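3.2 Sample and recruitment

Owners were drawn from the client lists of two small business advisory centers, Grisell and Cavum, both of which offer free counseling to people in their first three years of trading. The centers serve neighboring counties but are funded separately and keep their own records. We wrote to all owners who had attended at least one counseling session and whose business was still registered in January. In all, 364 owners returned the questionnaire. Of these, 332 answered every item on financing and were kept for the main analysis.

Most of the owners left out had skipped the questions on personal savings. We compared them with the retained group on age of business, sector and number of employees and found no difference large enough to change the weighting. The retained group leans toward services, with cleaning, repair and light assembly making up the largest share. Retail is underrepresented compared with county registrations, and we return to this in Section 5.

Interviews were held with 19 owners who had agreed to a follow-up. They took place at the owner's premises where possible and otherwise by telephone. Each lasted around 40 minutes and followed the same guide: how the first year was paid for, which lenders were approached, what was bought with the money, and what help the center gave with the application.
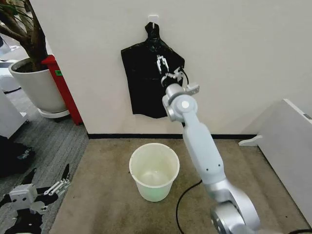

Figure 2. Robot arm with a two-finger gripper against a black plastic garbage bag on a wall.

Spending on equipment was coded apart from rent, wages and stock. Owners often grouped these together in the questionnaire, so the interview answers were used to check how the category had been understood. Leased items were counted as equipment only when the lease ran for 12 months or more. Vehicles were given their own code – several owners used the same van for work and family, and could not say how the cost was split.

Loan outcomes were recorded in three classes: approved in full, approved for a smaller amount, and declined. Applications still pending were dropped. Where an owner had applied to more than one lender, the first decision was used, following the procedure in the earlier Malhotra survey. The Warna data, which record the best offer received, are therefore not directly comparable with ours.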